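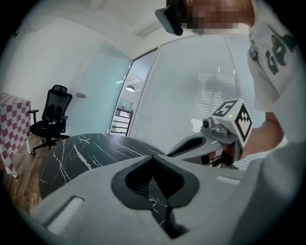 Esteo Interiors | Stone Surfaces Department

4.3 Preparing the stone tabletop before use

This section applies to dark marble tops with light veining in the Barreto series. Read section 4.2 (leveling the base) first.

1. Remove all items from the top, including small rings, caps and spacers. Lift them off. Do not slide them.

2. Wipe the surface with a soft damp cloth. Dry it with a second cloth, following the veins.

3. Leave the top uncovered for 20 minutes.

4. Apply Cundo sealer in a thin, even coat. One 100 ml bottle covers a single top.

5. Buff off any excess before it turns cloudy. Repeat step 4 if water drops darken the stone.

CAUTION: Do not use vinegar, lemon juice or bathroom cleaner. Acid etches polished marble, and the dull marks cannot be wiped away.

CAUTION: Buckles, watch straps and other hard trim can scratch the polish when you lean over the top. Remove them or tuck them in.

NOTE: White veins are natural to the stone. A vein that catches a fingernail should be reported to the dealer before sealing.

6. Fit felt pads under hard-based equipment. Replace worn pads with Dunda part 2000.

For edge chips and stain removal, see section 4.5.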